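Projects > Radirgate > Gripper trials > README

Print this page | E-mail this page

# Radirgate finger comparison, soft items

Last changed 12/13/19 by Agnes Halvorsen.

1,376 two-arm episodes on clothing, split between the old short fingers and the long tapered ones. Fung-ping Chiang ran the short set, Ottar Wallin the long. Both used the same controller build – gains are in `config/arms.yml`.

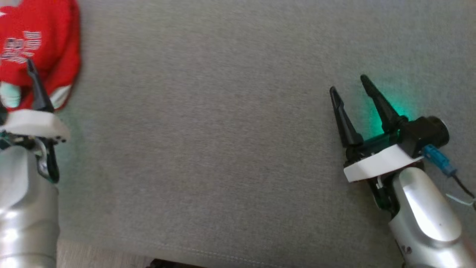
Head camera view: both arms over the grey fabric, red cloth item at upper left.

## Known problems

- 65 episodes have no wrist data for the right arm. Skip them using `bad.txt`.
- Gripper force is logged as raw motor current and has not been converted.
- Head camera exposure was left on auto – colours drift between sessions.

Questions about the logs go to Manikandan Chowdary.

This site uses cookies. By continuing to browse you accept our cookie policy.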